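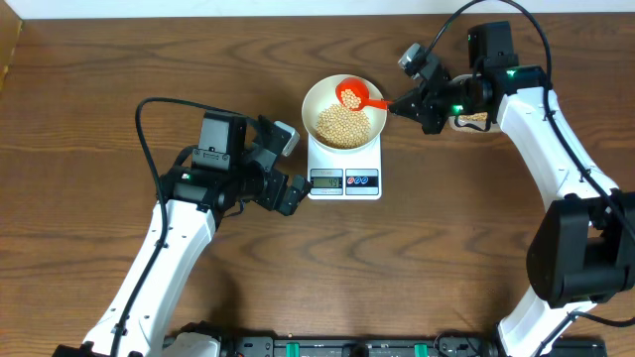 Tramow 3422 Towed Aerial Target

The Tramow 3422 is a subsonic towed target for live-fire gunnery and short-range missile practice. It is flown behind a contract aircraft and gives shipboard and ground crews a repeatable radar and infrared target. The 3422 replaces the earlier Grusoseck body and fits the same reel and launcher, so existing tow aircraft do not need new wiring.

Construction

The body is a filament-wound tube with a molded nose and four fixed tail fins. The nose section comes off with six quarter-turn fasteners. Inside is a mounting tray for the radar reflector, the scoring unit and the battery. The tail section holds the flare rack and is treated as an expendable part. All other sections can be ordered separately.

Payload options

Radar: passive Luneberg lens, available in 2 sizes. The larger lens requires the long nose.
Infrared: tail rack for up to 6 tow flares, fired one at a time by radio command from the tow aircraft.
Scoring: Tedesco acoustic miss-distance unit for guns, or Tedesco Doppler unit for missiles. Only one can be fitted at a time.
Visual: high-visibility orange or plain gray finish. Orange is supplied unless the order says otherwise.

Tow equipment

The target is streamed from a Rernus reel pod carried on a standard 14-inch store rack. The pod is driven by the airstream and has a manual brake and an emergency cable cutter. The cutter cartridge is a dated item and must be replaced at the interval printed on its label. Steel cable is standard. Armored cable is offered for the last section next to the target, where flare heat shortens the life of the plain type.

Ground handling

Two people can load the target using the cradle supplied with each shipping case. Flares are not shipped with the target and must be stored and moved under local explosives rules. Check the tow swivel before each flight and replace it if it does not turn freely by hand. Recovered targets should be rinsed in fresh water before the nose is opened.

What is in the case

1 target body with tail section
1 loading cradle
3 spare tow swivels
1 set of nose fasteners
1 operator manual, printed

Ordering

The 3422 is sold to government customers and their range contractors. An end-user statement is required with every order, including orders for spare parts. Orders received by the end of April are built in the summer production run. Scoring units are quoted separately and have a longer lead time than the body.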